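Home | Food | Homes | Weekends | Subscribe

The Slow Art of Folding

July 28, 2018

43 shares | 9 comments

There is a particular kind of Hollach afternoon, when the windows are open and the washing has come in off the line in one enormous armful, that I have come to look forward to all week. My grandmother would have called it a waste of good weather, but she folded everything standing up at the kitchen table with the wireless on, and I do mine on the bed with a pot of tea, so we were never going to agree.

I took up folding properly in March, after a morning class above the Gendness haberdashery. It cost 24 pounds, biscuits included, and I went expecting to learn about fitted sheets (everybody does). We spent most of our time on T-shirts and tops, the things that come out of the basket in a heap and go into the drawer in much the same state.

The first lesson was to put something soft underneath. I use an old flowery cover, bright enough to cheer anyone up, and lay each piece on top of it. Cloth grips cloth, you see, and a sleeve stays where you put it, whereas on my polished table everything slithers about like a fish.
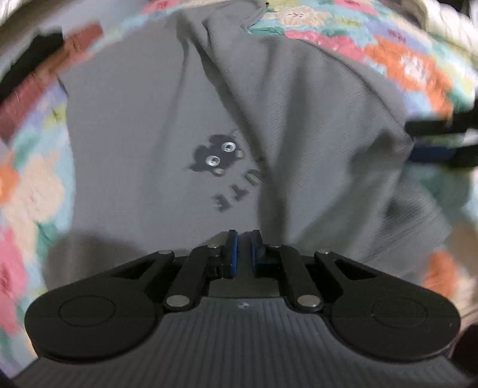 Photograph: Dizon Pictures

Grey tops are my weakness, and the ones with a printed face on the front are the best of the lot, even when they are all ridges and creases and the poor thing is looking up at you at a slant. Start from the flattest part and work outwards with the side of your hand, pushing the big folds towards the hem. Leave the small wrinkles alone for now, as most of them give up once the large ones have gone. If there is a print, fold around it where you can, and never iron straight over it.

Then it is sides to the middle, sleeves back on themselves, and up from the bottom in thirds. My first drawer took me 26 minutes and two cups of tea. I am quicker these days, though not by much, and I rather like it that way.

The Gendness class runs again in the autumn, and the Dokisance market has a stall selling old bedspreads if you need something to fold on. Go early, the flowery ones don't last.

9 comments | Share this | Next: Homes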